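Search products, brands, articles
Search
No results for your last search

Stivholm silver curb bracelet, 15 g

Item 2234

A solid sterling silver curb bracelet with a lobster clasp, sold by Revside. The links are flat-cut on both faces so the chain lies close to the wrist and does not roll. It is a plain design with no charm, tag or engraving plate, and it can be worn alone or next to a watch.

The Stivholm comes in one weight, 15 g in the standard length. The weight is given for the finished bracelet with its clasp. Shorter and longer versions weigh a little less or more, depending on how many links are taken out or put in at the workshop.

Price: £81
In stock. Sent by tracked post.

Metal and finish

Sterling silver throughout, including the jump rings and the clasp. The spring inside the clasp is steel, as it is on most lobster clasps. The surface is polished and then left bare. We do not plate this bracelet with rhodium, so the colour is the slightly warmer white of untreated silver and it will darken over time if it is left in a drawer. A plated version was sold until October and has been withdrawn. Customers who own that version should not use silver dip on it and should follow the card that came in the box.

Each link is soldered shut. The joins face the inside of the chain and can be felt with a fingernail on some links, which is normal for soldered curb. The outside faces are filed level before polishing.

A full hallmark is struck on the tab next to the clasp. It is small, and you may need a magnifier to read it.

Sizes

Small, medium and large. Measure your wrist just above the bone with a strip of paper, then compare it with the size card, which you can ask us to post free of charge. Most people like a curb bracelet with enough slack to slide one finger underneath. If you are between two sizes, take the larger. Links can be removed by any jeweller, but adding links means matching the cut, and that is better done by us.

We can make a special length to order. Special lengths take longer to send and cannot be returned unless there is a fault. Please use the order notes box and give the length you want from end to end, clasp included.

Clasp

The Stivholm has the larger of our two lobster clasps. It is easier to work with one hand than the small one on the Conier chain, and the lever stands a little further out. Some wearers find it catches on knitted cuffs. If that matters to you, ask for the Sarmiento box clasp when you order. It sits flatter but needs two hands to close.
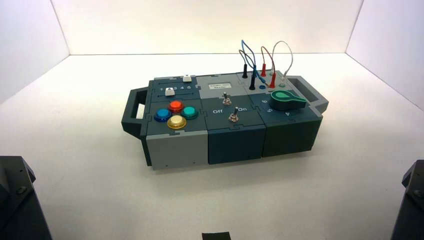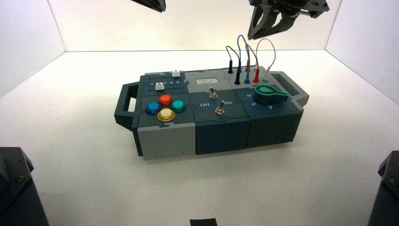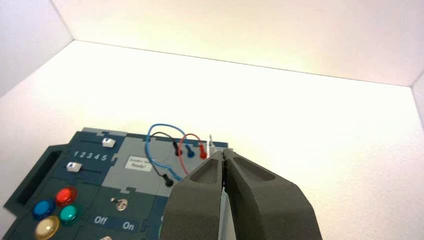

White surface, white walls

Wearing it

Silver is a soft metal and this bracelet will pick up fine scratches from the first day. They blend into an even sheen after a few months of wear. People who want to keep the mirror finish should take the bracelet off for desk work, gardening and washing up. A chain that is worn every day tarnishes more slowly than one that is put away.

Take it off before swimming. Chlorine attacks the solder as well as the surface, and we cannot accept a return on a bracelet that has been worn in a pool or hot tub. Sea water is less harmful but should be rinsed off with fresh water the same day. Perfume, sun cream and hair products are best put on first and left to dry.

The bracelet is not suitable for small children. It should not be worn in bed or for contact sport – a soldered curb of this weight does not give way easily if it is caught on something.

Cleaning

Warm water, a drop of washing-up liquid and a soft toothbrush will lift most dirt. Work along the chain on both sides, rinse well and dry with a cotton cloth. Dry the clasp with extra care and open it a few times so that water does not sit around the spring.

For tarnish, use the cloth in the box. Rub along the length of the chain and turn to a clean part of the cloth as it blackens. Do not wash the cloth, as this takes out the polish. Replacement cloths are sold as item 283.

Toothpaste and baking soda are both too coarse for a polished face. Silver dip is safe on the current version if it is used for a few seconds and rinsed off at once, though it tends to leave a flat grey look in the corners of the links.

Storage

The bracelet comes in a card box with a lined pouch. The pouch slows down tarnish but does not stop it. Keep the pouch closed and out of the bathroom. Do not store silver with rubber bands or against untreated wool felt.

Repairs and guarantee

Clasps and jump rings are guaranteed for two years. Wear and scratches are not covered, and neither is damage from another jeweller's repair. To send a bracelet back, fill in the form in the box and post it by a tracked service. We will write to you with a price before starting any work that is not covered by the guarantee.

Re-polishing is offered as a paid service. It takes a very thin layer off the face of each link, so we suggest having it done no more than once every few years.

Returns

Unworn bracelets in standard lengths can be returned within 30 days. The paper seal on the clasp must still be in place. Refunds go back to the card used for the order. Sale items are exchanged or refunded on the same terms.

Also in this range

Conier fine curb chain, small clasp
Sarmiento box clasp, sold separately or fitted
Stivholm curb necklace, made to order

Page checked January 2022

Comments (4)

silverbirch
Bought the medium for my husband and it fits well with a bit of slack. Heavier than it looks on the page. He did complain about the clasp catching on his jumper so we might swap it for the box one.

Dot M
Can you have the box clasp fitted later or does it have to be when you order?

Revside
Hello Dot, it can be fitted later. Please send the bracelet with the repair form and tick "change of clasp". There is a charge for fitting as well as for the clasp.

kerbside_77
Had mine over a year. Went quite dark in the winter when I wasn't wearing it, came up fine with the cloth, took two goes. One of the joins is a bit rough on the inside but I don't notice it once it's on. Would buy the necklace if it came in a shorter length.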